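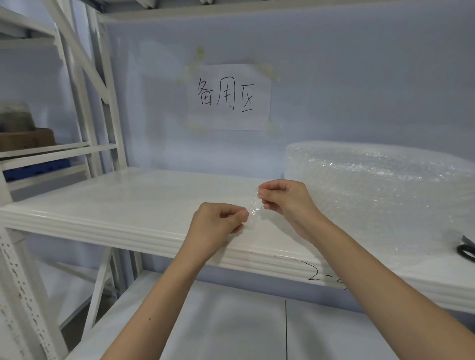

Annag Lennox wrote to me in July to say that bubble wrap should be kept out of any packing room that cares about waste, and that paper does the job for everything short of a chandelier. She had read my column on returned parcels and thought I let the sender off too lightly.

I agree with her about the waste. I don't agree about the ban. I packed orders at Rumier for 6 years, mostly glass lampshades, and the shades we wrapped in paper came back in pieces more often than the ones we wrapped in bubble. A broken shade has to be made again and shipped again, and that second trip has a cost too.

What I would change is how the stuff gets used. At Alletby, where I went next, every order got the same long sheet, torn by hand – a thimble got as much as a teapot. We went through nearly 2000 parcels a month that way, and the bin by the door was full of offcuts.

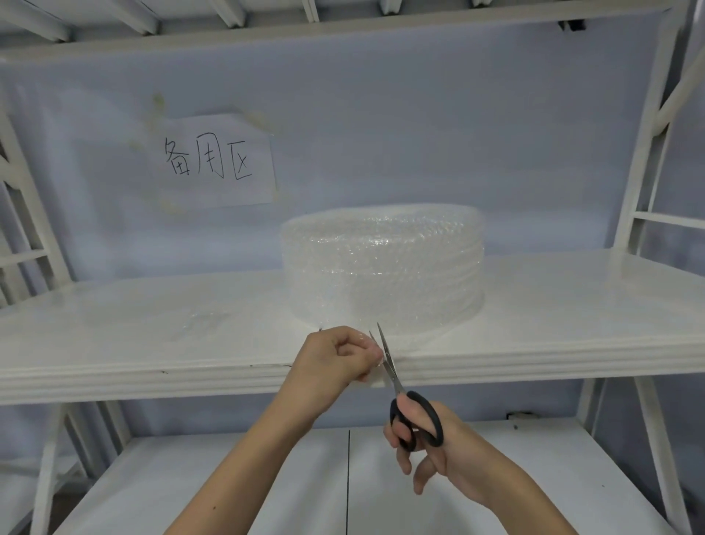 Small habits fix most of this. Measure the item before you pull anything off the roll. Keep the scissors where the wrap is, and cut a strip to fit. Give the roll a place of its own on the shelf. I like a plain handwritten sign taped up behind it, like the one that reads 备用区, a standby area, since a marker and a sheet of paper are all it takes and people put things back where a sign tells them to. Short pieces can go on the same shelf and be used first – a small one will still cover the spout of a jug.

Lennox says habits slip when a shop gets busy. They do. Ours slipped every winter, and we had to start over. I would still take that over a rule that sends out cups in newspaper and hopes for the best.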